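Eloraだより 布の棚、たたみ直し中

6/12/18発行

急ぎで書いてます。印刷に出すのが今日の夕方、原稿の枠がまるごと空いてると知ったのが昼。なので布の話だけ。

Elora布ライブラリーの奥の棚、先月から崩れっぱなしだったやつ。ようやく手をつけました。大きい布がまるめて突っ込んであって、一枚引くと隣も出てくる。借りに来た人が端切れの箱にたどり着けない。苦情もいただきました(ごめんなさい)。

で、全部出しました。箱にして19。台帳では276枚あるはずが、台帳のほうがあやしい。番号札のない布がかなり混ざってます。心当たりのある方、返却のとき札をはずしたままポケットに入れてませんか。洗濯前にポケットを見てください。

手順はいつもどおり。広げる、振る、耳をさがす、半分、また半分。文字にすると簡単なんですが、大きい布はまず耳が見つからない。まるまった布は真ん中をつまんで持ち上げたくなるけど、それだと角がぜんぶ下に垂れて、どこが端やらわからなくなります。端が一つ見つかったら、そこから手を離さずに横へたどる。これだけでだいぶ早い。

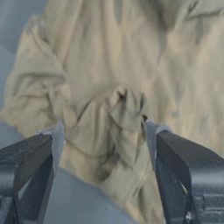

ベージュの布。しわ、深め。

無地のベージュ系は人気があって、出ていくのも戻ってくるのも早いです。カバー用、袋物の裏、試し縫い。そのぶんしわもつく。アイロンは当てるか当てないかで毎年もめてますが、棚に入れる分は当てないことにしました。手でのばしてたたむだけ。使う人が自分の家で当ててください。折り目のところだけピンと立っていて、あとはくしゃくしゃ、というのがいちばん困るので、中途半端に当てて返すのもなしでお願いします。

あと霧吹き。しめったまま棚に戻すのは絶対にやめてくださいね。1月にそれで一段まるごと洗い直しになりました。匂いがとれるまで長かった。

それから柄物。今回いちばん手間をくってるのが迷彩です。
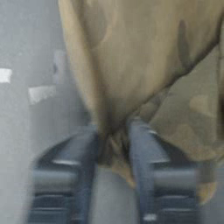
Tolera Gidey

迷彩の何が面倒かというと、折り目が見えない。緑と茶のまだら模様の上に、しわの影がのる。どれが柄でどれが影か、ちょっと離れるともうわかりません。きのうも半分に折ったつもりが、中に三角のたるみが一つ隠れていて、棚に置いたら片側だけふくらむ。やり直し。

対策。目でさがすのをやめて、手のひらでなでる。真ん中から外へ。ひっかかったらそこがたるみです。窓ぎわの台でやると影がきつく出て逆に見づらいので、奥の台をつかってください。夜の部の人は気にしなくてよし。

Skurnholm分室のKjell Solheimさんに電話で聞いたら、あちらは柄物を裏返してたたんでるそうです。裏は色がうすいから折り目が見える、と。なるほど。ただし棚に入れたとき何の柄か全然わからないので、札を大きくしてるとのこと。うちでもやるか検討中。検討中というか、私はやりたいです。札を書くのが得意な方、声かけてください。
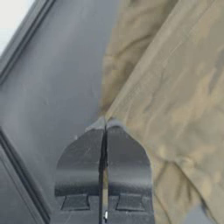
迷彩の布、端をはさんだところ。

端の話をもう少し。迷彩に限らず、持つのは端のきわ。深くつかむと、指のなかに布がたまって、離したときその分だけずれます。つかむのは浅く、でもしっかり。薄手はこれで十分もちます。厚手の綿だと重さで落ちるので、二人でどうぞ。

二人でやるときは声を出すこと。「いくよ」でも「はい」でも何でもいい。黙って引っぱりっこになると、だいたい片方の角が床につきます。床は掃いてありますけど、掃いてあるだけです。

角を合わせたら、下の人は動かない。上の人が歩いて寄る。両方歩くとまんなかで布がだぶついて、結局また広げるはめに。きのう三回やりました。三回とも私が歩いた側です。

たたみ上がりの大きさは、棚板の奥行きに合わせてください。台のはしにテープで印をつけてあります。青いテープのほう。白いテープは前の棚の寸法で、はがし忘れです。今日はがします、たぶん。

それと、輪を手前に。はしを奥に。これをそろえると一枚だけ抜くときに隣がついてこない。逆向きに入ってるのを見つけたら直しといてもらえるとたすかりまます。

棚の中身もすこし動かします。上段が薄手、中段が無地の綿、下段が柄物と厚手。これまで色別だったんですが、色別だとベージュの段だけあふれて、紫の段がすかすか。見た目はきれいでしたけどね。カーキは無地の段に入れます。ベージュと並べると境目がどこなのかという話になるので、並べて一つの山に。文句はあとで聞きます。

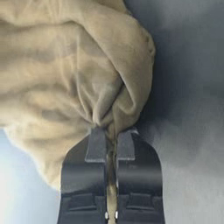

お知らせいくつか

・棚の貸し出しは作業が終わるまでお休み。返却は受け付けます。入り口のかごではなく、台の上に置いてください。かごはもう満杯。

・Katiyar商店さんから木綿糸の寄付がありました。3188番の箱です。色はばらばら、太さもばらばら。ありがたく使います。持ち帰りは一人二巻きまで。

・Kusdenホールの布市、今年もうちの机が出ます。端切れの袋詰めを売る予定。値札は前回ので足りそう。店番が午後だけ足りません。

・裁ちばさみが一丁、行方不明。柄に赤い糸が巻いてあるやつです。紙は切らないで。切ったなら切ったと言ってください、研ぎに出すので。

・内線が変わりました。布ライブラリーは3876。前の番号にかけると給湯室が出ます。

たたむのを手伝ってくれる方、午前でも夕方でも来られる時間にどうぞ。申し込みはいりません。爪は短めに、指輪ははずして。薄手の布がひっかかります。お茶は出ますが、台のそばでは飲めません。

次号は棚の並び順の表をのせる予定です。予定。表がまだ私のノートの裏にしかないので、清書してくれる人も募集してます。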